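Jistden Door and Window Alarm, Twin Pack

Two slim sensors, one very loud chirp! Stick one on the back door and one on the window you always forget, and you'll hear it the second either opens. The siren hits 91 decibels – plenty to wake a heavy sleeper.

Batteries and sticky pads are in the box.

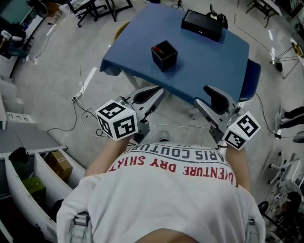
Setup is quick, and there's a 30-second exit delay so you can get out with your arms full. The spare key tag clips onto a bag, and a buckled shoulder strap like the gray ones in the photo is a handy spot for it. We love that little tag!

Siren and tag also sold separately.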